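4. Folding a shirt with the pair

Right, this is the bit most of you will be doing all day, so I've written it out the way I do it myself. You'll need both grippers switched on and already paired in Tidby (section 3). If Tidby still shows an amber dot next to either one, go back and pair again before you touch any clothes.

1. Pick your task in Tidby and wait for the beep.

2. Spread the garment out flat on the bed or table, front up, sleeves out.

3. Take one gripper in each hand and squeeze both triggers twice. The fingers should close fully and spring open again.

4. Bring the tips down to the cloth slowly and pinch a small amount. A big mouthful of fabric always slips!

5. Fold, let go, lift both grippers clear, then press Stop.

Folding practice on the striped mat

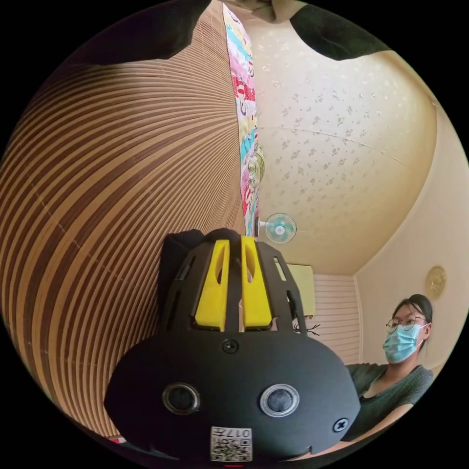
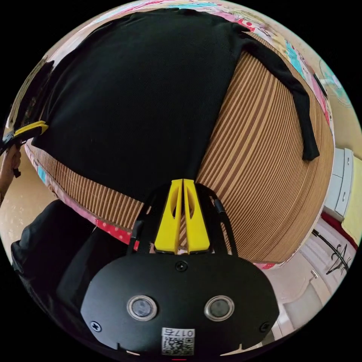
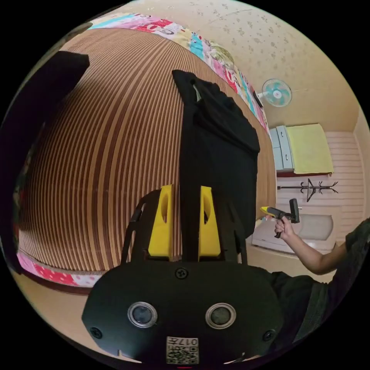 Note: keep each run under 300 seconds. Tidby will take a longer one, but it goes up to Alva in pieces and poor Sudheer Lobo has to stitch them together by hand.

Caution: don't rest a gripper face down between runs. The lenses scratch very easily, and a scratched one means a trip back to Zindlow and 12 days without it.

6. Score the run from 1 to 5. Be fair to yourself, but a dropped sleeve is a 3 at best.

Now, the question I get on every induction: are we folding ourselves out of a job? I worried about it too (I'd been on the Trulleck folding tables for years when this started in July). What's changed for me so far is that I fold far less and check far more, and my wrists are grateful. The plain stuff is meant to go to the machines once we reach 2000 good runs. Delicates and repairs stay with us, and that's in writing, so ask to see it if you'd like to.

What I do miss is the chatting, as you can't really natter while you're counting seconds. Do take your breaks together.

7. At the end of your shift, put both grippers on charge and sign out of Tidby.

Anything odd, come and find me.

Anitha Naidu, 23 Dec 2019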